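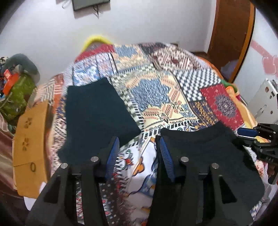 **Caltumham Clothing Exchange: minutes of the meeting held 30 Jan 2020**

Held in the back bedroom at Palumbo House, 11 Delach Road. Primo Bortolotti in the chair. Apologies from the Plaltevura branch.

**1. Last minutes**

Agreed with one correction. The rail hire was £30, not £13.

**2. Sorting and folding**

The bed will go on being used for sorting. The patchwork bedspread stays on it, as it is washable and keeps the clothes off the mattress. It was pointed out that dark tops are easy enough to see against it but anything floral gets lost. Floral items to be sorted on the landing table from now on.

There was a long discussion about folding. Some people fold into a flat rectangle and others roll. Agreed that tops and jumpers are folded flat, sleeves in, and that rolling is kept for leggings and children's pyjamas. Black garments are to be opened out and checked on both sides before folding, as marks and pulled threads were missed in the last batch. The top lamp bulb is too dim for this and a brighter one will be bought.

Garments to be laid out with a gap between them so that two people can work at once without mixing up piles.

**3. Boxes**

Cardboard boxes are still the cheapest way to store the folded clothes. We have 30 flat ones under the stairs. Each box to be marked on the short end with size and type only. Several came back from Plaltevura marked "misc", and these will have to be gone through again.

Boxes not to be stacked more than three high on the landing.

**4. Stock**

The book shows 376 items in, of which 200 are ready to go out. The rest need sorting, mending or washing. Winter coats are short in all adult sizes. No more baby clothes to be taken until the end of February.

**5. Mending**

Two bags waiting. Buttons are in the biscuit tin, but we are out of black thread. P. Bortolotti to buy some and bring the receipt.

**6. Any other business**

The window in the back bedroom sticks. Please do not force it.

A request was made for tea to be served before the sorting and not during. Agreed, and cups to stay in the kitchen.

**Actions**

- P.B.: black thread, lamp bulb
- P.B.: write to Plaltevura about box labels
- All: return any borrowed hangers

Next meeting in February, same room. Date to be sent round.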